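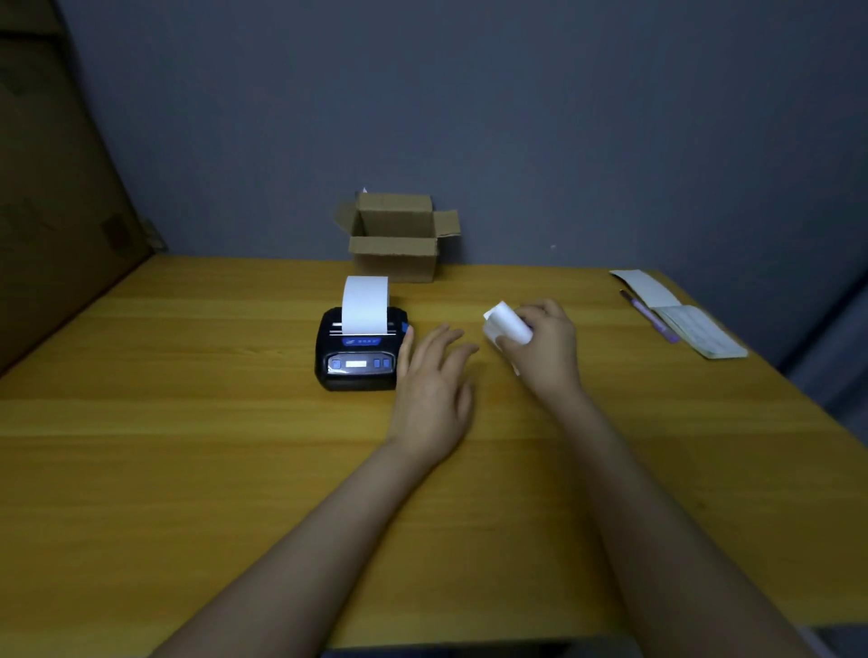

Nenalel brings paper tickets back to the small shops of Broltdale

Broltdale, 17th May. Nenalel, a company which makes simple sales software for small shops and market stalls, announced today that its Istine service is open to all independent traders in Broltdale and the villages near it. The service was tested since January with a first group of shops, and it can now be ordered by any trader with a fixed shop, a stall or a van.

Istine is made for people who sell things and do not wish to become experts in computers. The trader enters the products once, with the price and the tax, and after this every sale is made with a few touches on a telephone or a tablet. At the end of the day the service prepares a summary, which can be printed or sent to the bookkeeper. If the internet connection is lost, the sales are kept in the device and sent later, when the connection returns.

The question of the receipt was discussed very much during the test. Many sales programs today send the receipt only by e-mail. The traders of Broltdale told Nenalel that a good part of their customers do not want to give an e-mail address for a loaf of bread or a packet of screws. Some customers keep their receipts in a tin or an envelope, and they like to check them at home. For this reason the company decided that the printed receipt will remain a full part of the service, without additional price, and that the trader can choose for each sale if it is printed, sent or not made at all, where the rules permit it.

"We came to Broltdale with the idea that everybody wanted less paper," said Cempaka Ong, director of Nenalel. "After two weeks in the shops we had to change our plan. The customers wanted a short receipt with letters that they can read. So we made the receipt shorter and the letters bigger, and this was more work than it sounds."

The new receipt shows the name of the shop, the goods, the total and the tax, and below this one free line, where the trader can write the opening hours or a message. Long product names are now divided over two lines, where before they were shortened. The traders who sell by weight asked that the weight and the price for one kilogram stand together on the same line, and this was also done.

One of the first shops in the test was Kowalczyk, the ironmonger's in the old part of the town. The shop sells hinges, paint, garden tools and keys, and it has roughly 2000 different articles, many of them very small and without a code on the packet. Before the test the prices were written in a book and on the drawers.

"My father knew all the prices by heart, and I know perhaps half of them," said Ansel Kowalczyk, who manages the shop. "I entered the articles in the evenings, one drawer after the other. It was long and I complained a lot. Now my nephew can stay at the counter on his own when I am in the workshop, and he does not need to shout to me for the price of a washer."

Mr Kowalczyk also asked for a change in the way how returned goods are treated. In his shop it happens often that a customer buys several fittings, tries them at home and brings back the ones which do not fit. In the first version the whole sale had to be cancelled and entered again. Now the trader can find the sale by the number on the receipt and take back one article only. This function is included for all users from today.

Nenalel offers three ways to begin with the service. A trader can do the installation alone with the written guide, can come to a training evening, or can ask for a visit in the shop. The visit takes half a day, and during it the first articles are entered together with the trader. The training evenings are held in the reading room above the covered market in Broltdale, and they are free. Tea is offered. Places are limited to 5 traders for each evening, so that everybody has time to ask questions, and it is necessary to reserve.

The basic plan permits up to 800 articles and one device. The larger plan has no limit of articles and can be used on 3 devices at the same time, for example at the counter, in the store room and at a market stall. Both plans are paid by the month and can be stopped at the end of any month. If a trader leaves the service, the list of articles and all the sales can be taken out in a normal table file, and Nenalel keeps a copy for ninety days in case it is needed again.

Traders who use another program today can send their list of products to the company before they decide. Nenalel will check if the list can be moved and will answer in writing. Lists kept on paper are also accepted, but they take more time.

The guide is available in English now, in a printed form and on the website. A version in Polish is in preparation and will be ready later in the year.

About Nenalel
Nenalel develops sales and stock software for independent shops, stalls and small workshops. Istine is its first service for the public.

Contact for the press
Cempaka Ong, Nenalel, Covered Market, Broltdale
Interviews and visits to the shops can be arranged on request.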